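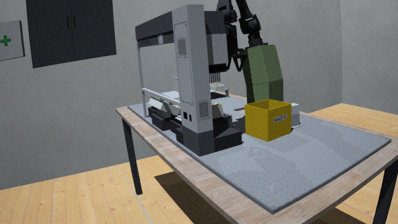

GELTIRTHORPE, November

I went to the open day at the Raudsepp labs mostly because my sister-in-law had a spare ticket and the coffee was supposed to be good (it was!), and I came home wanting to defend the dullest stop on the tour.

That stop was a screen. Before a new cell gets built at the Flilonbridge site, the staff put it together in simulation, and they let us stand there and look for as long as we liked. The pipetting head with its eight thin channels, the black arm coming down from above, a yellow bin marked WASTE, even a first-aid box on the wall. I loved that first-aid box. Somebody drew a room that people might work in, and I found that oddly touching.

A man near me grumbled that he had driven 19 miles to see real robots and was being shown a cartoon. I understand him, I do, but I think he had it backwards. The moving machines in the next hall drew the crowd, and they were lovely to watch, yet I couldn't have told you why any of them stood where it stood. At the screen our guide spent a good 6 minutes on how far a bin should sit from an arm, and people started arguing with her, a retired nurse most of all, and she wrote down what they said.

They told us 1,325 visitors came through last year. I'd like every one of them, and everyone from Skundia when its turn to host comes around, to get a look at the planning as well as the show. Put a few more chairs by that screen, please, and leave the coffee where it is.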